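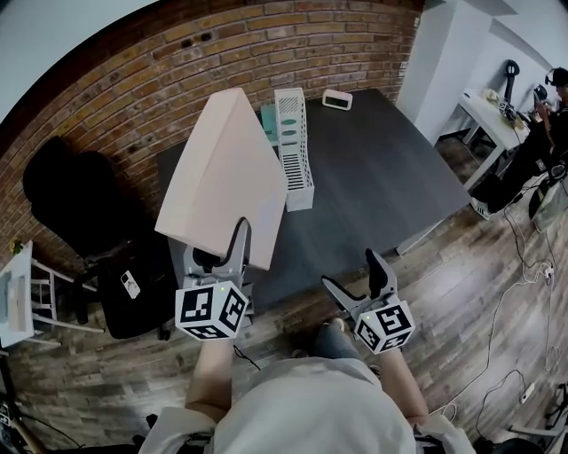
Florimness Introduces Drostier Desk Storage Line for Small Offices and Home Workrooms

Flat-pack boxes, upright file holders and lidded trays share one footprint and ship in a single carton

Florimness, a supplier of paper and board storage products, today announced the Drostier line of desktop storage for small offices, shared workrooms and home desks. The line goes on sale in October through the company's own web store and through the office supply distributor Ogbonna.

Drostier consists of 42 items in three product groups: rigid flat boxes for sheet goods, upright file holders for magazines and folders, and lidded trays for small supplies. All items are sized from a common base module. A flat box stored on edge takes up the same depth on the desk as a file holder, and two trays placed end to end match the length of one flat box.

Product details

The flat boxes are made of solid board with a wrapped paper surface. They are delivered flat and are assembled by folding four pre-scored walls and pressing the corner tabs into place. No glue or tools are required. The lid overlaps the base on all sides and can be removed with one hand. When empty, the box can be returned to its flat state and stored upright between other items.

The file holders are open at the top and are supplied in slotted and solid versions. The slotted version allows the user to see the amount of paper in the holder and reduces its weight. Both versions accept letter and legal sheets. A recessed area on the front takes an adhesive label, and a sheet of blank labels is included with each holder.

The lidded trays are intended for clips, cables, batteries, stamps and similar small supplies. Each tray is supplied with one movable divider. Trays may be stacked up to seven high on a level surface. Stacks above that height have not been tested and are not recommended.

The line is available in white, gray, mint and pale pink. Colors may be mixed within a multi-item order at no added charge. Replacement lids are sold separately in all four colors.

Testing

Before release, the line was used for one season at 55 desks in offices operated by Dimatau, a property management firm. Users were asked to clear the desk surface at the end of each workday and to return all loose paper and supplies to a Drostier item. Desks included fixed workstations and shared tables with no drawers.

Feedback from the trial led to three changes in the final product. The score lines on the flat box were deepened to make the first fold easier. The label area on the file holder was moved higher, to keep it readable when other items stand in front of it. The tray divider, which had been fixed in the first samples, was made movable.

Florimness also measured the wear of the flat box corners under repeated assembly. Sample boxes were folded and unfolded 111 times each. The corner tabs remained engaged at the end of the test, with light creasing of the surface paper along the long edges. Creasing was more visible on the pale pink and white samples than on gray.

Care and placement

All Drostier items are for indoor use on dry surfaces. They may be wiped with a dry or slightly damp cloth. Solvents and abrasive cleaners will damage the paper surface. File holders should be loaded evenly and placed with the open side facing away from the table edge. Flat boxes containing artwork, prints or photographs should be stored lying down. Empty flat boxes may be stored on edge.

Packaging and availability

A starter set with two flat boxes, two file holders and four trays ships in one carton. The carton contains no plastic fill. Printed assembly instructions are on the inside of the carton lid.

Single items and the starter set can be ordered from October. Ogbonna will stock all four colors at launch. Orders placed on a business account by noon on a Tuesday are included in that week's consolidated shipment. Price lists and dimension drawings are available to resellers on request.

About Florimness

Florimness designs and manufactures storage products in paper and solid board for offices, schools and homes. The company sells directly and through regional distributors.

Press contact: Florimness Media Office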